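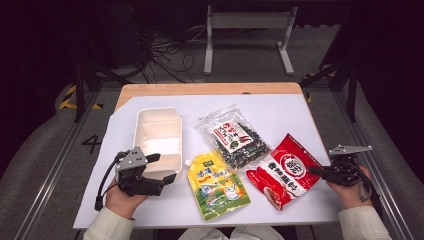
Packing lunch when the packages outvote you
Speaker notes, September session, Kellmont Community Kitchen

OPENING (keep it short, they've just eaten)

Good evening. I was asked to speak on "lunch solutions." I don't have any solutions. I have a box with a divider in it and a drawer that won't close.

Show of hands: who has a drawer that won't close? Wait for it. Don't comment on the people who look smug.

Mine is full of bags. Snack bags, seasoning bags, and bags that could be either one, which you find out at noon. I bought every one of them on purpose.

1. COVER THE TABLE

Start with paper. One big sheet, nearly the whole tabletop. I used to work straight on the wood, and I have the soy sauce rings to show for it.

Dried seaweed is the reason. It sheds. You open the bag with great care, like someone defusing it, and there are dark flakes in the butter until spring. On white paper you can see every flake, fold the sheet down the middle and pour them back. Or pour them on the floor, as I did the first 2 times.

(Pause here. If they don't laugh, go on to the box.)

2. THE BOX

Takeout box, the rectangular kind, two compartments, low wall between them. Lid goes somewhere else while you're packing. I can't tell you where. I have lived in the same apartment for nine years and I still lose the lid between the sink and the table.

The wall is the important part, and it's low, so respect it. Rice can lean on the wall. Cucumber can lean on the wall. Anything with a sauce treats the wall as a suggestion.

Put the big soft thing in first. Then the crunchy thing. Then stop. People in the Usmani lunch survey we did for the newsletter admitted to packing as many as nine different items for one adult lunch. That adult had 20 minutes and a plastic fork.

3. WHAT'S IN THE BAGS

Lay everything out before you open anything. You want to see the labels all at once. This matters more if, like me, you shop at a store where you can read maybe a third of the shelf. I buy by color. Red bag means either a snack or something you sprinkle on a snack, and I've eaten it wrong both ways.

Some tips for the label-challenged:

The little photo of food on the bag is a serving idea. It's very optimistic about your evening.

Use your phone to translate before you pour. The phone once told me I was holding "happy fragrant." I poured anyway. It was salt.

Write on the bag in marker the day you figure it out. One word is enough. Mine say SPICY, SOUP and NO.

Pouches with a screw cap: put the cap back on tight, then check it again. A squeeze pouch lying on its side under a heavier bag is a squeeze pouch being squeezed. And don't pick one by the cartoon. I have been sold jelly, yogurt and, on one dark afternoon, mayonnaise by a friendly cartoon face.

(Hold up the Dranora tote. Point to the stain. Let it speak for itself.)

4. SEAWEED, A SHORT DEFENSE

Somebody will ask why I bother. It weighs nothing, it keeps for ages while it's sealed, and it makes plain rice look as though you had a plan.

Keep it out of the box until you eat. Pack it next to warm rice at seven in the morning and by lunch it's a wet leaf. Tiny separate bag, or a twist of wax paper if you're that kind of person. I became that kind of person last winter and it's fine.

Clip the big bag shut. The Dramik clips from the hardware store work better than the ones sold for kitchens, and they cost less, and they look terrible.

5. PUTTING IT AWAY

I will now be a hypocrite for three minutes.

Bags stand up in the drawer, labels toward you. If they lie flat, the bottom one belongs to history. Anything open goes in front. Anything you've moved house with goes in the trash.

Then fold the paper toward the middle, lift, and walk to the bin like you're carrying a sleeping cat.

QUESTIONS

Likely ones:
Can you microwave the box? Look on the bottom. If the bottom says nothing, use a plate.
Do I wash the box? Yes. By hand, until it warps, then it holds buttons.
Is the red one spicy? See above re: happy fragrant.

Remind them the sign-up sheet for the pickle night is by the coats. Bring your own jar, with lid. I'll be borrowing one.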